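Water Back On in Alercombe, Boil Notice Stays

Water is running again across most of Alercombe after a main split under Matoušek Street early this morning, the second break there since December. Pressure still low on the hill. The boil notice stays in place untill further word from the town.

Crews shut the line at 5 a.m. and had a new section in by early afternoon. The break left 300 homes dry, plus the elementary school, which sent kids home before lunch. Matoušek Street is down to one lane past the Clelluvby bakery and will stay that way overnight.

The town says tap water is fine for showers and laundry. Not for drinking, brushing teeth or making ice. Dishes washed by hand need a last rinse in boiled water, then should air dry on a rack. No towels.

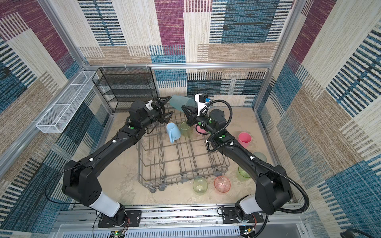

Where to get water

Bottled water is being handed out at the Wokier parking lot until 8 p.m., 2 cases per household. Bring ID with an Alercombe address. The town ordered 1,000 cases and more are on the way if the notice runs into tomorrow. Residents who can't drive can call the town office for a drop-off.

Brown or cloudy water is expected for a few hours. Run the cold tap untill it clears, and hold off on the hot side so the sediment stays out of the heater. Samples went to the county lab this afternoon, results due tomorow by noon.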